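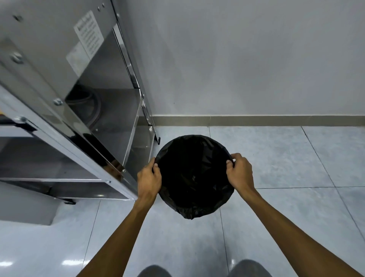

*A black bag held open over a round bin.*

The junior draft in the Northern Counties ice hockey league takes place in July, and the Oston rink has been busy since spring. Up to 30 players will be picked this year from a list that began with 300 names. Most of them are 16 or 17 and have never played a senior game.

Dirbridge pick first after a poor season in which they let in more goals than anyone else in the league. They need a goaltender, and everyone in the league knows it. The trouble is that the two best players on the list are both centres, and the top-rated goalie missed the last three months with a groin strain. He skated at the open trial and looked sharp enough moving side to side, but he faced only a handful of shots.

Hundura have the second pick and are in a more comfortable spot. They kept both of their scoring lines together and can afford to take whichever centre is left. Their coaches have watched the smaller of the two several times -- he is quick, wins more face-offs than he should at his size, and doesn't mind being hit.

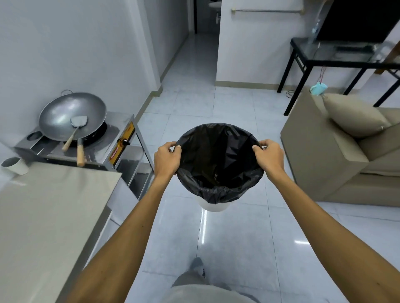
*Bag folded over the rim of a white bin, on a tiled floor.*

Hopkin come next and have been the hardest club to read. Last year they used their first choice on a defenceman few others had rated, and he played every game. They may do the same again. There is a tall left-sided defender from the Oston under-18s who passes well but turns slowly, and Hopkin play on a narrow rink where that matters less.

After the first 3 picks it is anyone's guess. The clubs can trade places until the evening before, and Dirbridge have already had offers to move down. If they accept one, they could still get their goalie and pick up a second forward later in the day. The full order of selection will be posted at the rink and on the league's website.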